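Zewditu Gebretsadik has sorted other people's cards for long enough to distrust the word "wallet." Her business, Gemimance, handles paper and small items for households moving into smaller homes, and most of her April bookings came from the Villa units at Brokutstead.

"A deceased estate can have 85 cards in it," she says. "Loyalty, library, medical, clubs that closed. They go into a holder because they fit. That is storage, and you still can't find anything."
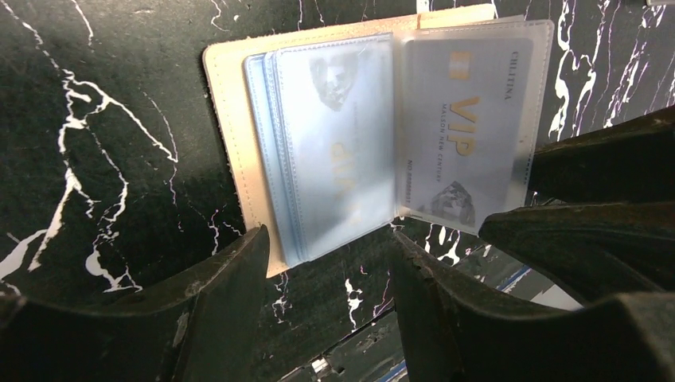

Gebretsadik works on a hard, flat surface and opens every holder fully before removing a card. Sleeves are checked one at a time, front and back. Clear plastic helps, but only to a point: with a membership card, the big gold "VIP" reads properly from one side and comes through mirrored from the other, so a quick flip through the stack tells you the type of card and little else. "Turn the page over and read the small print. Don't sort by logo."

Her system has four categories: current, renewable, cancelled and sentimental. Cancelled cards are cut through the number and the magnetic stripe. Sentimental ones are moved to an archival page, which she orders from Restness.

She is particular about sleeve material. "PVC can lift ink over time. Polypropylene is the safer choice. If the label doesn't say, I ask the supplier."

Her limit for a holder in daily use is one card per sleeve. A second card tucked in behind, she says, is usually the one the client rings her about.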